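Hi Zyanya,

My update for the Ikmont grant, written Sep 21, 2025. You said last time that you'd take a messy note over a polished one, so I'm holding you to that!

The big thing this period was moving the two-arm planner off the old scripted waypoints and onto Flosholm, our new task layer. It took longer than I promised (sorry), mostly since the left and right arms each had their own idea of what time it was. Both now read from one clock, and the replay tool finally lines up the camera views with the joint logs. I can scrub through an episode and trust what I'm looking at, and I've been wanting that for a year.

We're still on the slippers-to-rack task in simulation. It's a nice one for planning because each arm gets its own slipper and then they both want the same bit of space over the rack.
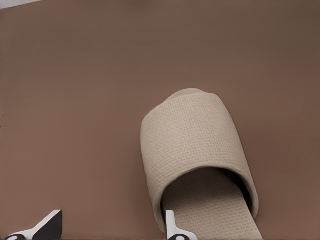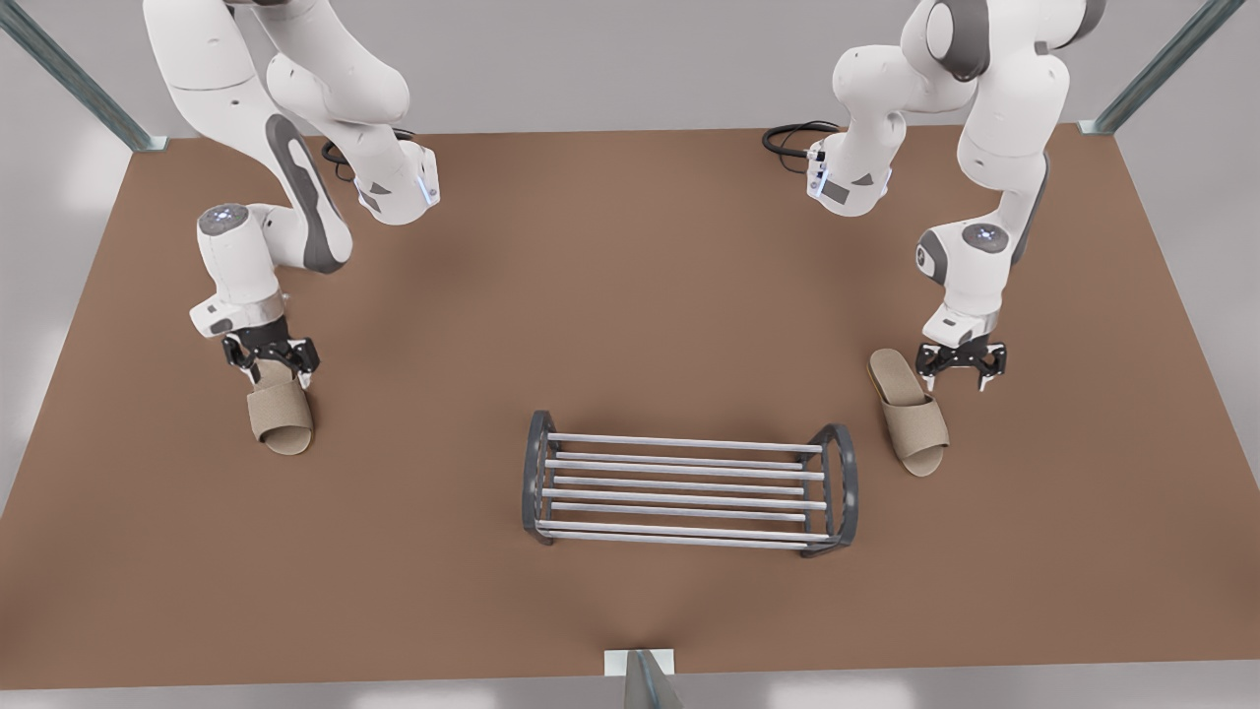
Grasp selection is where most of my time went. The old code fit a box around the whole object and closed on the middle, and that's a bad plan for anything hollow. The new sampler scores pairs of finger positions and is allowed to put one finger inside the outline of the object — over the insole, say, with the other one well out on the bare table — and then work inward from there. The wrist view is what I use to check those, and the overhead one tells me whether the arms are going to get in each other's way at the rack.

I ran 1031 episodes on the new build. Of those, 103 failed, and I went through every one by hand with the replay tool. The biggest pile was 34 where both arms asked for the rack at the same moment and the planner just sat there being polite until it timed out. I've added a simple right-of-way rule (whoever has the shorter path goes first) but haven't rerun the full batch, so please don't quote a new number to Manríquez yet. Another 20 were the perception side reporting a slipper's heading backwards. That one bugs me. The pose estimator seems to lean too hard on the outline and not enough on where the opening is, and I don't have a good fix.

Money is fine. We're under on compute and a little over on my hours, and I'd like to shift some of one to the other if Plurnmont allows it. Can you check before I fill out the form?

Next up:

- rerun the full batch with the right-of-way rule on
- retrain the heading part of the pose estimator
- write real docs for the replay tool, so people can stop messaging me about it

I'm still aiming for the December milestone. The heading problem is the piece that could push it, and I'll write sooner if it starts to look that way.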